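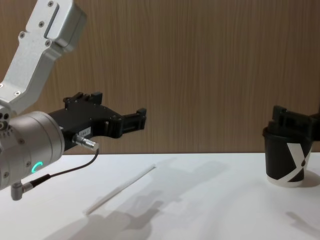 Automated drink counter

Print this article
E-mail this article

An automated drink counter is a workstation in a café, canteen or cinema at which part of the preparation or serving of drinks is done by robot arms. The usual form is a two-arm cell, with both arms reaching over a shared work surface. One arm holds or steadies the cup and the other handles lids, straws, sleeves and stirrers. The term does not cover vending machines, in which the cup travels along a fixed track inside a cabinet.

Equipment

Most cells use jointed arms with parallel-jaw grippers. A parallel jaw has two fingers that open and close in a straight line, and the same pair must deal with objects of very different stiffness. Paper cups deform under light pressure. A common practice is to grip the cup by its rim, where the rolled edge adds strength, or to place the fingers inside the opening. The choice affects hygiene rules, and some operators forbid any contact with the inner wall.

Straws are harder to handle than cups. A straw is light, rolls easily and gives little contrast on a pale counter. The Reritis layout stores straws upright in a rack, while the Plulano layout allows them to be picked from the flat surface.
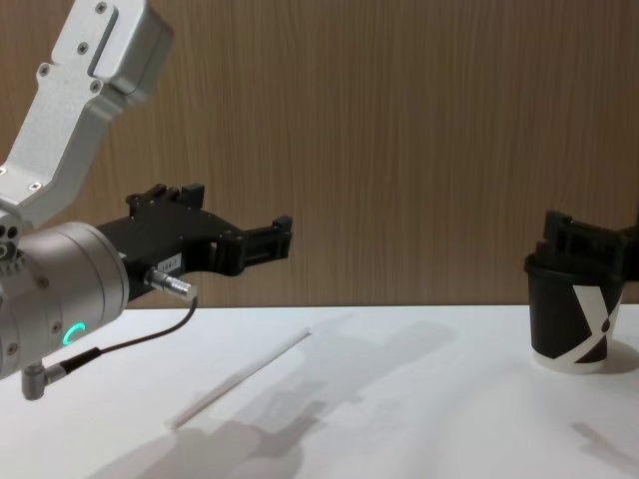 Flat picking needs the fingertips to come down close to the counter without striking it, and the angle of the straw must be known before the jaws close. Errors are normally handled by a second attempt, after which the cell stops and calls an attendant.

Effects on staff

The main change is in the division of tasks. At the Cadard canteen, which installed two cells in March, counter staff no longer fit lids and straws during the lunch period. Their hours were moved to restocking, cleaning the grippers and dealing with customers. Total paid hours stayed the same in the first season, but the number of short shifts fell from 46 to 40 a week, and workers who relied on those shifts were offered kitchen work instead.

Repetitive wrist movement is reduced. Standing time is not, as attendants remain near the cell to clear stoppages. Staff have also reported that the pace of the counter is now set by the machine.

Training

Engström, a supplier of counter layouts, sets a course of 17 hours for attendants. It covers safe stopping, gripper cleaning and the removal of dropped items. Programming is left to the supplier. Some workplaces pay a higher rate to trained attendants; others treat the course as part of ordinary duties.

See also: Food service automation; Parallel gripper; Shift work

Print this article
E-mail this article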